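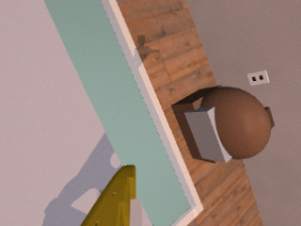

Na minha primeira manhã na sala de treino da Carnano eu ainda trazia o avental da bancada, por pura distração. Dezesseis anos encaixando ferragens em caixa de costura, e de repente me davam uma cadeira com rodinhas, dois monitores e um braço para ensinar! O programa se chamava Zostelen, o braço se chamava Momik, e a sala que aparecia na tela me conquistou antes de qualquer explicação: do outro lado da borda branca havia chão de madeira com nós e tudo, e uma tomada na parede, meio torta para quem olhava dali. Alguém tinha se dado ao trabalho de pôr uma tomada. No primeiro plano, a ponta amarela da garra invadia a faixa verde e ao lado dela havia na superfície rosada uma sombra enorme, azulada.

– Isso aí é a mão? – perguntei.

– Um dedo dela – disse a Kinga Vida. – O resto você vai conhecendo.

Kinga era a engenheira. Tinha vindo montar a célula e ficava até abril. Falava baixo, comia amêndoas o dia inteiro e explicava as coisas desenhando no verso das ordens de produção, o que deixava o escritório doido. O plano dela era simples de dizer. Antes de o Momik encostar em uma caixa de verdade, ia treinar no computador, em salas que não existiam, com mesas de todas as cores. Se ele aprendesse a achar a borda em qualquer mesa, acharia também na nossa. E quem ia dizer se o movimento estava bom era gente da bancada, porque ela própria, confessou, nunca tinha montado uma caixa de costura na vida.

Éramos dois os escolhidos: eu e o Ghassan Moussa.

Preciso falar do Ghassan. Ele montava a dobradiça de latão do modelo Hakim, a mais teimosa da casa, aquela que se a gente empurra reta entorta o pino e se empurra de lado risca a tampa. O Ghassan fazia aquilo conversando. Ninguém sabia explicar a mão dele, nem ele. Quando chegou o aviso da automação, dobrou o papel em quatro, guardou no bolso da camisa e passou uma semana sem contar nenhuma história na hora do café. A bancada ficou um silêncio que eu não conhecia.

Na sala de treino ele sentou atrás de mim, de braços cruzados.

– Vamos lá – disse a Kinga. – Ele desce até a borda, para, e corrige. Vocês olham e dão nota. Se a aproximação estiver feia, apertem aqui.

– Feia como? – perguntou o Ghassan.

– Feia. Do jeito que vocês não fariam.

Gostei tanto dessa instrução! Eu tinha passado a vida inteira sabendo o que era feio e ninguém nunca tinha me dado um botão.

O Momik da tela descia, parava, subia, e a sala trocava. Mesa cinza, mesa preta, uma luz de fim de tarde, uma luz de hospital. Dei notas altas, que nem professora nova. O Ghassan não dava nota nenhuma. Na tentativa 347 ele se levantou, chegou o rosto perto do monitor e pôs a unha no vidro.

– Ele está olhando para o lugar errado.

– Ele não olha como a gente – começou a Kinga.

– Está olhando para a peça. Com a mão em cima, a peça some. A gente olha para a sombra. – Ele se virou para mim. – Você não olha para a sombra?

Eu ia responder que não. Aí me lembrei da lâmpada da bancada, a do lado esquerdo, que eu sempre puxava um palmo para trás antes de começar, e de como eu tinha brigado no inverno com o rapaz da manutenção que a parafusou no lugar. Eu olhava para a sombra, sim. Dezesseis anos olhando para a sombra sem ser apresentada a ela.

– Quando a sombra do dedo encosta no dedo, você chegou – disse o Ghassan. – Antes disso é ar.

A Kinga parou com uma amêndoa a meio caminho. Depois virou uma ordem de produção e começou a desenhar tão depressa que furou o papel.

Os quinze dias seguintes foram os mais divertidos que já passei num emprego, e digo isso tendo trabalhado numa fábrica de sorvete. Mudamos a altura da luz nas salas de treino, depois o lado, depois as duas coisas. O Bilal Bitar, da programação, vinha à nossa porta perguntar o que diabos a gente tinha mexido desta vez e acabava ficando, encostado no batente, dando palpite. O Ghassan descruzou os braços. Descobriu que podia parar o movimento no meio e voltar, e ficou fascinado: parava, voltava, parava, voltava, resmungando em duas línguas. Queria ver a própria mão daquele jeito. A Kinga arranjou uma câmera e filmamos o Ghassan montando uma dobradiça do Hakim, bem devagar, e ele assistiu quatro vezes seguidas.

– Eu giro o punho – disse, espantado. – Olha só. Antes de empurrar, eu giro.

– Não sabia?

– Minha mulher vive dizendo que eu giro a xícara.

Nem tudo era festa, e eu não quero contar como se fosse. Enquanto a gente se divertia na sala, lá embaixo a bancada fazia contas. A Puspita Raju, que tinha dois turnos de experiência e um aluguel novo, me esperou um dia no vestiário.

– É verdade que ele vai fazer o Hakim inteiro?

– A dobradiça. Só a dobradiça.

– E depois da dobradiça?

Eu não soube responder, e ela viu que eu não sabia. Ficou mexendo na fivela da mochila. Falei que a sala de treino precisava de mais gente, que dar nota era serviço de quem tinha olho, que o dela era ótimo. Falei tudo com muito entusiasmo, e ela escutou com a educação de quem vai perguntar de novo na semana seguinte.

Perguntou de novo na semana seguinte. Dessa vez fui com ela até a mesa da Kanini Ndung'u, que chefiava a produção e detestava reunião sem cadeira. Ficamos as duas de pé. A Kanini ouviu, abriu a gaveta, tirou a escala do mês e foi honesta de um jeito que na hora me doeu: o turno da noite ia acabar. As horas passavam para o dia. Ninguém saía, mas o adicional noturno sumia, e para algumas pessoas isso era metade da conversa com o banco.

– E a sala de treino? – perguntei.

– Cabe mais uma pessoa.

– Cabem duas – disse a Puspita.

A Kanini olhou para ela por cima dos óculos por um tempo que me pareceu o inverno inteiro. Escreveu alguma coisa a lápis na escala. A lápis, mas escreveu.

O Momik de carne e osso – desculpem, é como a gente chama – fez a primeira dobradiça numa manhã de chuva. Desceram todos, até o pessoal do escritório, que nunca acha a escada. O Bilal tinha olheiras. O Ghassan tinha passado a camisa. Antes de a Kinga apertar qualquer coisa ele pediu licença, entrou na célula e puxou a lâmpada um palmo para trás.

O braço desceu. Parou em cima da tampa, e eu vi a sombra do dedo correr pelo feltro ao encontro do dedo. Encostou. O punho girou, pouquinho, um nada, o giro de xícara do Ghassan, e o pino entrou com aquele estalo que eu reconheceria dormindo. Dei um grito! A Kinga deu outro. A Puspita batia palmas com a mochila nas costas. O Ghassan não disse nada, passou o polegar na tampa procurando risco, de olhos fechados, e depois passou de novo.

– Está um pouco bruto na saída – falou por fim. – Mas isso eu também era, aos vinte anos.

A segunda dobradiça entortou, a terceira também, e lá fomos nós escada acima, os quatro, discutindo alto, porque o Ghassan achava que era o feltro e a Puspita achava que era a luz da janela. Era a luz da janela. Ela anda insuportável desde então.

O pedido grande chegou em seguida: 2000 caixas do Hakim, forradas de azul. O Momik montou as dobradiças de 1833. As outras o Ghassan fez à mão, nas horas em que o braço estava parado para ajuste, e fez contando histórias, com a bancada toda se inclinando para ouvir. Eu desci só para isso. Era a do primo e do bode, que já ouvi umas vinte vezes e que piora a cada vez.

A Kinga foi embora em abril, como combinado. Deixou um saco de amêndoas na minha gaveta e uma pilha de ordens de produção rabiscadas, que o escritório veio buscar e eu não entreguei. Uma delas está pregada acima do meu monitor: um dedo torto, uma lâmpada, uma seta e, com a letra dela, «antes disso é ar».

Agora estamos ensinando o fecho. O fecho é outro bicho, tem mola, pula, e o meu jeito de segurar não serve para o Momik porque eu uso o mindinho e ele não tem mindinho nenhum. Ontem a Puspita propôs escorar a peça na própria borda da bandeja. O Ghassan disse que era um absurdo, puxou a cadeira dele para a frente do monitor e pediu para ver outra vez.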